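Mechatronics Workshop 2
Week 5 handout: The dropped-grip fault
Prepared by Babak Abbasi, 23 Feb 2024

Read this before the lab. You will need your own copy of the fault log (on the course page, under Usovport) and the marked printout of the gripper state table. Bring both. The log is 2,945 lines long and we will not be going through all of it.

1. Background

The cell runs two pieces of software that matter to us. Tilska plans the arm motion and sends position targets. Wodico looks after the gripper: it closes the fingers, watches motor current and reports one of four states (open, closing, holding, fault). The two programs exchange messages through a small bridge that was written in-house for the Usovport project.

The task in the log is a plain pick and place. The arm comes down over a container, closes on it, lifts, moves sideways and sets it down. The planner is supposed to wait for "holding" before it lifts.

2. What happened

On one cycle the arm lifted while the fingers were still closing. The container came up part of the way, slipped and fell back on its side. The arm carried on to the drop position and opened its fingers over nothing. It then went back for the next pick as if the cycle had gone through.

No one was hurt and the container was plastic. We still treat it as a reportable fault, for two reasons. An arm that believes it is holding something when it isn't will move at the loaded speed along the loaded path. And the operator, who was seated within view of the cell, had no warning light or message to act on. He pressed the stop after the second empty drop.

3. Reading the log

Start at line 561. You should see the following entries, in this order:

Wodico reports closing.
Wodico reports holding.
Wodico reports closing again.
Tilska starts the lift.

The third entry is the one people skip over. The gripper did report holding, but only for a moment. Current rose when one finger touched the cap ahead of the other, crossed the threshold, and fell again when the container shifted. The bridge passed on the first "holding" message and then stopped listening until the end of the cycle. The correction sat in the queue unread.

Keep in mind that neither program did anything its own manual says it shouldn't. Wodico's state was correct at each instant. Tilska waited for the message it was told to wait for. The fault is in the bridge, and in the decision to treat a single message as proof of a grip.

4. Contact at the cap

Narrow caps are harder than they look. The fingertips meet a small, hard, rounded surface, and a sideways error of a few millimetres means one finger makes contact first. The rest of the container is often behind the wall of a basket, so the arm can't simply go lower and take it by the body. Neighbouring containers in the row limit how wide the fingers can open.

Look at the approach and the clearances, then at what the wrist view includes.

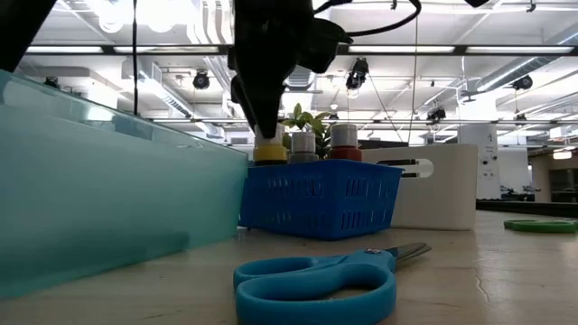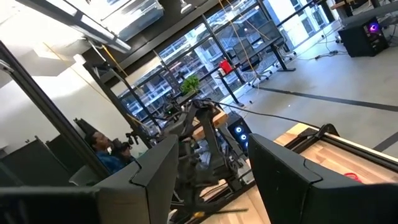

5. Changes made to the bridge

The holding state must now last for 10 consecutive messages before the lift is allowed. If the state drops back to closing at any time during the count, the count starts over.

The bridge keeps listening through the lift and the sideways move. Losing the holding state in either one brings the arm to a controlled stop and shows a message on the operator's screen. The arm does not restart by itself.

Lift speed has been cut for the first part of the travel. This costs roughly 2 seconds a cycle. There was some grumbling about that and it may be revisited in March.

One item is still open. Saraç, the simulator we use for rehearsal runs, models finger contact as perfectly even on both sides, so it can't reproduce this fault. A clean run in Saraç tells you nothing about uneven contact. Please don't quote one as evidence in your reports.

6. Before you run the cell

Check that the stop button is within reach of the person seated at the station, and test it with the arm powered and stationary. Clear loose tools from the work surface. Keep hands out of the cell while the arm is enabled, including when it has paused. A pause in the log can be a state count in progress, and the arm will move when the count finishes.

If a container falls, press stop first and pick it up after. Write down the log line number before you reset, as the reset clears the message queue.

7. For your lab report

Draw the message sequence for the failed cycle, with the gripper on one side, the planner on the other and the bridge in the middle. Mark the point where the bridge stopped listening.

Explain why raising the current threshold alone would be a poor fix. Consider what a higher threshold does to a thin-walled container.

Suggest one further check that doesn't depend on motor current, and say how it could give a false result.

Two pages is plenty. Hand it in at the start of the next workshop.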